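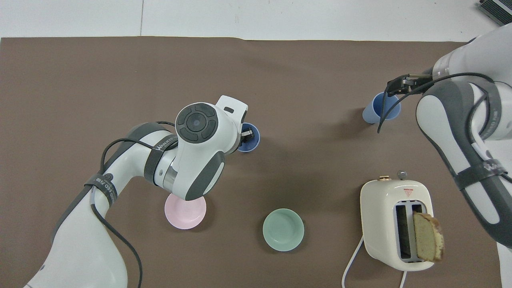

Ploretti
Okay, I finished the last episode of Grultent at one in the morning and I need to talk about it with people who've seen it, because my sister gave up after episode two and won't listen to me anymore. I thought it was the best thing on TV this winter. The kitchen stuff alone! Half the show is two people not talking over breakfast, and they manage to make that tense. I even like the look of it, all those soft colors, a pale pink saucer next to a mint green bowl like that, and then somebody says something horrible about the mortgage. Anyway. Did the ending work for you or not? I keep going back and forth on the phone call. Spoilers are fine from here on down.

sturau_fan80
It did not work for me, sorry. I loved the first four and then it felt like a different writer took over. Why build up the whole business with the ferry tickets if she's just going to stay? I sat there waiting for one more scene and got the credits.

Ploretti
But she doesn't stay! She puts the tickets back in her coat. In episode three they're in the drawer, so she's taken them out at some point. I went back and checked.

sturau_fan80
If I have to go back and check a coat pocket, then they didn't show it well enough. That's my whole complaint with this thing. Sturau had a complicated plot too, and I never once had to rewind it.

halfpastdrama
I had to rewind Sturau constantly, what are you talking about. The whole courtroom part in season two made no sense until the second time through.

Count me in with Ploretti, mostly. I didn't catch the tickets but I came away sure she was going to leave, just from the way she washed up after dinner. Slow, like she was doing it for the last time. My only gripe is the music. Every time someone got near a window we got the piano.

Lưu
Piano, yes, thank you. My husband started humming it whenever I walked over to close the curtains.

I'm somewhere in the middle on the ending. I think the phone call was a mistake. If they'd cut it and gone straight from the porch to the empty driveway, I'd have been a wreck. With the call in there, it felt like the network had asked for something a little more hopeful. I have no proof of that, it's just how it played to me.

Ploretti
Oh, I hadn't thought of it that way. See, I heard the call as a lie. She tells him she's at the store and there's no store noise at all, you can hear gulls. So she's already at the harbor, right?

sturau_fan80
There were gulls in every single scene. It's a show set by the sea.

Ploretti
Not in the house scenes, I don't think. Okay, now I have to watch it again.

knitandwatch
Long-time reader, I don't post much. I watched the whole thing in December when they put it up early for subscribers, so my memory may be a bit fuzzy, but wasn't the finale 80 minutes? Mine was definitely longer than the others. I've seen people elsewhere saying theirs ran an hour, and I'm wondering if the broadcast one was trimmed.

halfpastdrama
Mine was an hour. Wait, did yours have the scene with the brother in the car?

knitandwatch
Yes, he drives her partway and they argue about the house. Good scene, quite long.

halfpastdrama
THERE WAS NO BROTHER IN THE CAR. I've been sitting here defending this ending and I haven't even seen the real one.

sturau_fan80
Well, that might change my mind. I'd still say a broadcast version should make sense by itself, and it didn't, but I'll try the long one this weekend. Does she have the tickets in the car?

knitandwatch
I'm not going to tell you that!

Lưu
I'm so annoyed. I'll report back once I've found it. If the piano is in the car too, I'm turning it off.

Comments (3)

tessellate40
Just watched the long version because of this thread. Much better, but I agree the phone call should have gone. The argument in the car says it all.

old_armchair
Am I the only one who thought the husband was the best thing in it? Everybody talks about her. He had maybe six lines in episode five and I felt awful for him.

Ploretti
No, you're right, he's great. Start a thread on him and I'll be there.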